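4.2 How long a garment counts as "worn"

We asked 12 households in Jarkberg to keep a laundry diary through December. Most of the entries concerned jeans, a garment that seems to live in a legal gray zone between clean and dirty. The bed was its usual waiting room (Figure 3).
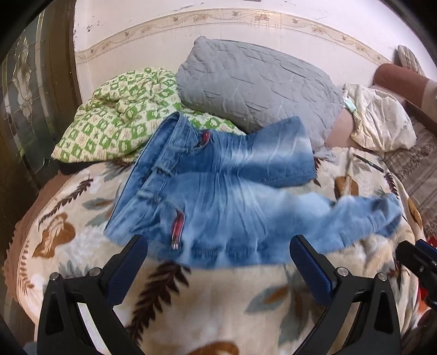
Figure 3. Jeans laid out on a bed, one leg toward the pillow.

Ute Vogler wrote in her diary that a pair goes in the wash when it can no longer be defended in conversation. We coded this as "social threshold," a term that cost us 11 emails. Smell came up less often than we had hoped, given that our whole first questionnaire was about smell. Wiegand's chair study, run in Cotau, reports the same embarrassment and handles it with more dignity.

Blankets raised a separate problem. Several diarists would put worn jeans on top of a blanket but never under one, and held to this rule even at 2 AM.

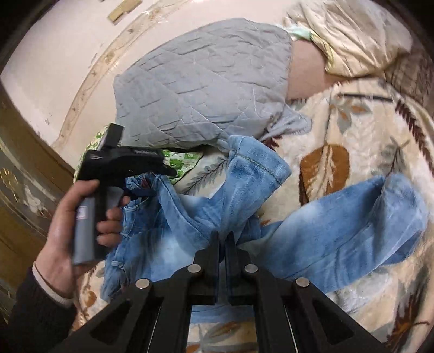
Figure 4. Blue jeans on a patterned blanket.

Joscha Buschmann objected, in the margin of our draft, that the top of a blanket is already outdoors as far as most people are concerned, and that we had mistaken a border for a habit. We have kept his wording in the codebook. It did not improve agreement between coders, who still split on whether a pair folded over a footboard is stored or merely resting.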